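Ticket 200: smoked paprika tin, lid won't budge
Opened by Nayara Xavier, 30 October 2024

Hi! So I'm sorting the pantry stuff out on the table and the pink-red plastic lid on my paprika tin is stuck solid. I've tried a rubber glove and a butter knife (bad idea, I know).
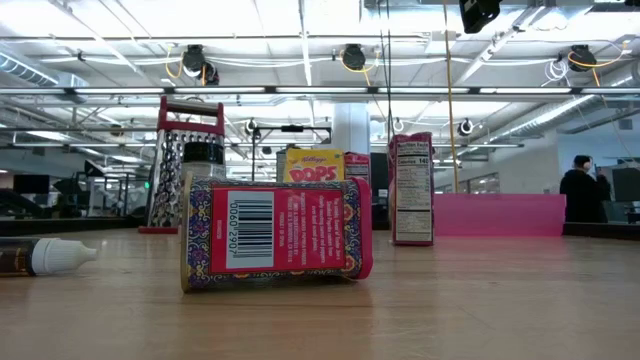
Cleiton Portela: Hi Nayara, please put the knife away! Wrap the lid end in a warm damp cloth for 2 minutes, dry it well, then push up with your thumbs a bit at a time, all the way round.

Ooh, okay, the second round did it! Lid's off, powder's fine. Please close this one.

Status: closed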